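Handheld grippers vs teleop for table clearing

Forum: Teaching and Demonstration
Started by plornetti_dan

plornetti_dan
We're planning demos for a clear-the-table task, wrappers and bags into a bin. Budget covers 120 demos. I can do them by remote control on the arm or by hand with a pair of handheld grippers. The arm takes me 80 seconds per pick on a good day. Is there any reason to stay with remote control?

kettleblack
Remote control, if the arm is the thing that has to do it later. Every demo you record is one the arm can reach. With the handhelds people twist their wrists in ways the arm can't follow, and then you throw the demo out.

Viserside
Disagree. You can teach people to move slowly and keep the elbow out. We did the same kind of task with handhelds and kept most of what we recorded. Soft packaging is where doing it by hand pays off, because you can feel when the bag gives. Two from our set:

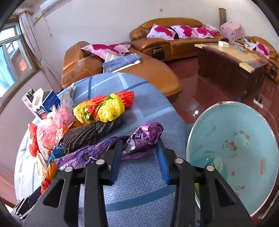
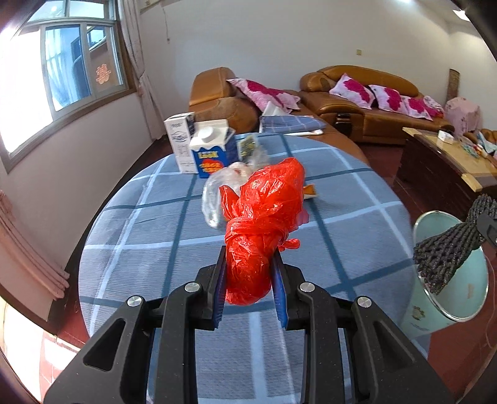
Table clearing with the handheld grippers. First one is the purple wrapper, second is the knotted red bag.

plornetti_dan
That's a fuller table than I had in mind. Do you always go for the knot on a tied bag?

Viserside
When there is one. Come in from the side with the pads below the knot and close slowly. On loose wrappers I bunch up whatever is nearest and don't care which end I get.

kettleblack
The plaid cloth would bother me. If all 120 are on the same cloth you'll get a policy that only knows that cloth.

Viserside
Sure, change the cloth. You'd have to do that with remote control too.

tesfamariam
I've done both. My remote control demos had long pauses in them while I lined up the jaws, and the arm learned the pauses. I had to trim 38 of them by hand. Handheld was smoother but the tracking dropped out when I moved fast. Check your tracking before you record the whole batch.

kettleblack
Pauses are a training problem. Get a better operator.

tesfamariam
I was the operator.

plornetti_dan
OK. I'll do 80 by hand and the rest on the arm, and keep the two sets in separate folders. Védís Hallgrímsson on our side wants them replayed on the arm before we train anything, so the reach question should get settled in September. Will post what we had to throw out.

kettleblack
Post the reach numbers too please.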